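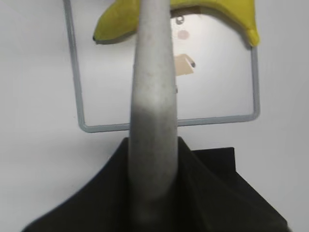
**Usha Poduval**

Feb 11, 2026

**Wrist view partly blocked by one finger: keep these demos or record them again?**

We're collecting teleoperated demos for a small policy that has to handle soft and odd-shaped things around a thin wire frame. There are 231 episodes on disk so far, split between three operators. The policy gets joint positions, a fixed overhead camera and the wrist camera.

The frame I attached is typical of the wrist view when the arm is close in. The gray finger runs from the bottom to the top and covers the middle of the yellow item. You can see both tips of it, one on each side, and the bottom rail of the wire frame goes behind the finger and comes out again. The lower part of the finger is also soft because the lens is focused further out.

My worry is that the part the policy needs most is the part that's hidden. Mohit Rana, who set up the mount, wants to move the camera sideways and tilt it back in. I'd like to avoid that if I can, because then the old episodes and the new ones won't match.

So:

- Are the existing episodes usable as they are?
- Should I mask out the finger and the black gripper body before training?
- If we do move the camera, do we throw away all 231?

We're logging with Gidero at full rate and downsampling later, in case that matters.

---

**Lech Nowakowski**

Don't throw anything away yet. A finger in the wrist view is normal and it isn't wasted pixels. The policy uses it to judge where the gripper is compared with the thing it's reaching for. In your frame the finger crosses the rail, so you get a cue about how the two line up, though one picture won't tell you much about depth. The overhead camera has to help there.

I would not mask the finger. We tried it on a bin job at Rutkowska. The masked policy was worse at the last part of the approach, and we spent a week blaming the gripper calibration. If you mask the black body at the bottom it probably won't hurt, but I can't see it helping much either. Crop it if you want to save resolution for the rest, and use the same crop at run time.

What I'd check first is how long the middle of the object stays hidden in a typical episode. Pull 65 episodes at random, play only the wrist video, and write down for each one whether you could tell where the grasp should go at any point before contact. If the answer is yes in most of them, give the policy a few past frames as input and carry on. If you can't tell, and the overhead view can't tell you either, then it's a camera problem and more demos from the same mount won't fix it.

Two other things from your picture. There's a mark, a pinkish dot and a beige patch on the white surface behind, inside the wire frame. If those are in the same place in every episode the policy may learn to steer by them. Either cover them or shift the whole setup between batches. And the background is very plain. That's fine for a first run, but put something else behind it for part of the data or it will only work in front of white.

On moving the camera: if you do, keep the old set and tag each episode with a mount version. Train once on new only and once on both. With a small shift, mixing has worked for me. With a big tilt it did not, until there were a lot more new episodes than old ones.

---

**Harish Pandey**

Just move the camera. We had the same thing with a Fostell bracket and it was a ten minute job. Collect 900 new ones and forget the old ones.

---

**Anju Rajput**

I agree with Lech about the finger, and I'd be careful with Harish's suggestion until you know the view is the problem. 900 episodes is a lot of operator time for three people.

One point that hasn't come up: ask the operators what they were looking at. If they stood next to the arm and watched the object directly, they were using information that isn't in either camera. Those demos can look perfectly good and still be hard to learn from, because the hand does things the video gives no reason for. We now make everyone work from the camera feeds only. It's slower and people complain for the first day or so – the approaches come out different too. Operators start swinging the wrist a little to see past the finger before they close it, and the policy picks that up.

If you change nothing else, I'd record a batch of roughly 40 that way with the mount where it is, and compare against the same number from your current set. Keep the object and the start poses the same in both.

Also lock exposure and white balance on the wrist camera if you haven't. With that much white in view, auto exposure can shift when the black gripper or a bright object fills more of the picture.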